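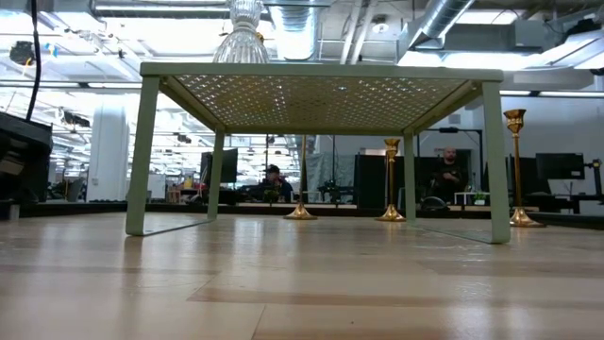 Fig. 1. Display table, shelf riser with glass vessel on top, three candlesticks on the tabletop.

TABLETOP DISPLAY CHECK - HOMEWARE SECTION
Site: Zurnham showroom
Checklist revision: October
Applies to: risers, glassware and candle holders on customer-facing tables
Ratings used: OK / Monitor / Action

1. Table

1.1 Surface clean and free of debris.
Monitor. Small dark speck near the front, right of centre. Wipe down and check whether it is dirt or a mark in the finish.

1.2 Seams between boards level, no raised edges.
OK. Checked by hand along the full length, including the darker strip.

1.3 Surface not slippery under display items.
Monitor. The top is glossy. Felt pads are permitted under metal feet provided the item does not slide when nudged.

1.4 Table stable under load.
OK. No rocking with hand pressure at each corner.

2. Shelf riser

2.1 Legs and base bars in full contact with the table.
OK. Card test on both base bars, no gap found.

2.2 Top panel free of distortion.
OK. Perforated panel, green, metal. Straight edge laid both ways across the top.

2.3 Rim and side rails free of burrs and chipped coating.
OK. The perforations should also be checked from underneath with a gloved finger at each change of display.

2.4 Load within limit.
OK. The section limit for risers of this type is 2 kg, spread over the panel. One vessel on top at the time of the check. Reweigh if anything is added to it, including water or filling.

2.5 Riser set back from the table edge.
OK. Minimum 5 cm, front and sides.

3. Glassware

3.1 Vessel free of chips and cracks.
OK. Run a light over the ribbed lower part and the waist separately - hairline cracks are hard to see in ribbed glass.

3.2 Placement on riser.
Action. The vessel stands left of centre. Move to the middle of the panel before opening.

3.3 Clearance above riser for handling.
OK. Lift with two hands, one below the waist. Do not lift by the upper part.

4. Candle holders

4.1 Foot flat, no wobble.
OK for all three.

4.2 Stem joints tight.
Monitor. The tallest, to the right of the riser, has slight play at the knob below the cup. Tighten and retest at the next check.

4.3 Position.
Action. Two candlesticks are placed in line with the riser opening or behind it. Customers reach through or over to pick them up, and a sleeve can catch the riser. Bring both forward and to the side.

4.4 No lit candles.
OK. Display only. Naked flame is not permitted on any table in the building, and never below a riser.

5. Surroundings

5.1 Raised border at far side of table secure.
OK. Black border firm along its length.

5.2 Walkway clear on the customer side.
OK. 1,000 mm required.

Items rated Action: 3.2, 4.3. Clear before opening and initial the sheet.
Items rated Monitor: 1.1, 1.3, 4.2. Carry forward to the next sheet.

Replacement risers and felt pads are ordered through the Verkadby store. Allow for delivery with the regular stock run.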